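About us

Vlachopoulos started in 1918 as a paint counter at the back of a hardware store in Tostwood. One counter, two scales, a wall of pigment drawers. The hardware store is long gone. The counter is still here and we still mix on it, mostly small batches and touch-ups.

Today we make interior paint. Walls, ceilings, trim, furniture. No exterior, no automotive, no floor coatings (we get asked every week – sorry). Everything is mixed in Tostwood and shipped from the same building, usually the day after you order.

What we make

Three lines at the moment. Flitora is the flat wall paint, the one most people know us for. Very matte, hides patches well, doesn't love being scrubbed. Vondolum is the tougher one, for tables, doors, shelves, anything that gets touched. And the plain primer, which never got a name. We meant to give it one.

Flitora comes in 30 colors. It used to be a lot more. We cut the range a few years back when we noticed people were ordering sample after sample of grays that nobody in the shop could tell apart either. The ones that stayed are the ones that hold up in bad light – north rooms, hallways, basements with one window. Browns and taupes mostly, a few greens, one good blue. 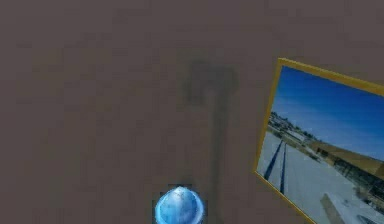
Taupe, flat finish, with a soft shadow across it.

A flat paint has almost no shine to it, so shadows land soft and the wall doesn't glare back at you when the sun's low. Downside is it marks. Greasy hands, dog tails, suitcases. Keep a small jar for touch-ups and use the same kind of roller you used the first time, brushes leave a patch you'll see forever.

How we work

Every batch gets a drawdown card before it's canned. Card dries overnight, gets checked against the master in the morning, by the window and then under the shop lights. If it's off it goes back. We don't adjust by eye at the end of the day, learned that one the expensive way with a whole pallet of green.

Batch numbers are on the lid and on the side of the can. Write yours down somewhere. If you come back for another gallon two years later we can pull the card and match to that, not to what the computer thinks it should be.

We're 11 people. Mixing, packing, the phones, the store, and the van, which is its own full time job. Most of us have done at least two of those. Whoever picks up the phone has probably painted with the stuff, so ask real questions. Tell us the room, which way the windows face and whats on the wall now.

Vondolum and furniture

The furniture line came later. Customers kept putting wall paint on kitchen tables and calling us in a bad mood. Vondolum dries harder and has a low sheen, so it wipes down. It also takes its time. Dry to touch the same evening, but give it 14 days before you put anything heavy on it or leave a wet glass standing. Yes, 14. The can says it, the website says it, we say it on the phone.

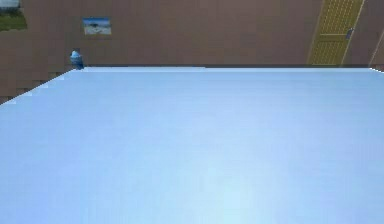
Thin coats are the other thing. Two thin ones and a light sand between. People load the brush, go over it again while it's tacky, and end up with drag lines all the way along. If that happens let it cure, sand flat, one more thin coat. It's fixable. Bring a photo to the store and we'll tell you which grit.

Light colors need the primer underneath, especially over old varnish. Old varnish bleeds. You'll get yellow spots coming through a week later and no amount of top coat will stop it.

The store

Same street as always, side entrance, parking out back. Open from 8 in the morning, closed for lunch at noon, back at 1. Closed all of the last week in December for inventory. Sample pots are on the left as you come in, big painted boards on the racks behind. You can borrow a board overnight. Please bring it back, we are down to a very sad set of browns.

Returns: unopened and untinted only. Tinted paint we can't take back, but if the color came out wrong on our end we'll remix it, no argument.
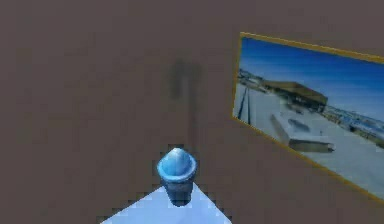
Vlachopoulos Color Desk – Tostwood

The color desk looks after this page, the sample boards and the inbox. Free advice by email, one or two rooms at a time please. If you've got pictures or mirrors going back up on the wall, mention it, because a big frame changes how much of the color you see and we might send you one step lighter or darker. Mention the floor too.

Answers normally same day, slower in spring when everbody decides to paint at once. Trade customers have their own line, the number is on your invoice. Color cards are free, one set per household, mailed flat. Ask for the Flitora set or the Vondolum set or both.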